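We use cookies to make this site work. By continuing to browse you accept our cookie policy. OK

Cupboard day. Finally. The plastic cups and bowls have been driving me nuts since September, every time I open that door somthing hits me on the foot.

So everything out, onto the green felt. Tülin says stack by size. Dzintra says by color. I say whatever fits under the shelf, cups inside bowls inside cups, go.

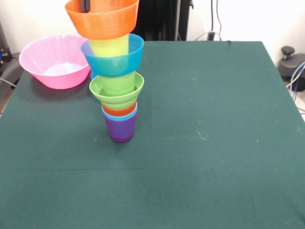 Purple cup makes the best base, I've decided. Orange bowl goes on last. Leaning is fine, it's a cupboard not a museum. Pink bowl is too big for any of this so it gets its own spot, up top with the cake tins.

Still have 2 drawers to do and teh lids. Don't ask about the lids. More tomorrow, got to run, bus in 5 minutes.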